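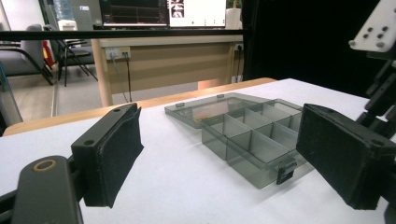
Kam-wah Kao wrote that the kitting cells at his plant went automatic in June and that the people who used to fill the boxes now spend most of the shift clearing faults, and he wanted to know how other sites had rewritten the job.

Home Topics Shop Floor Unsolved Log in

Details from the original post: small fasteners and seals, sorted into divided plastic organizers with hinged lids. Volume is 3,000 kits a week. Before the change, 15 people packed by hand. All 15 are still employed, but the pay grade still says "packer" and the bonus is still tied to kits per hour, a number the operators no longer control. Two have asked to transfer out. He asked what to measure in its place and who should be allowed to change a grasp setting.

Skuvora
We dropped the individual rate entirely. The cell has a cycle time and it does not depend on who is standing next to it. We now log three things per shift: stops, minutes to restart, and mispicks found at final check. The bonus is paid to the whole shift. Expect an argument from your fastest packers, who will lose money under any shared scheme. We froze their old average for 30 weeks -- payroll disliked it, but no one quit over it.

On grasp settings, operators can adjust opening width and approach height within limits. Anything outside the limits goes to the technician. Write the limits down and post them at the cell.

Hetus
just get a better integrator, ours never stops

Drilard
Check the job grade first. Ours was reviewed only after the operators kept a list of every task not in the written description, and it came to 49 lines. Lid closing was on it, as were tray changes and retraining a new part. Also rotate people. Watching a cell for a full shift is harder on attention than packing was, and our missed faults were almost all in the last two hours.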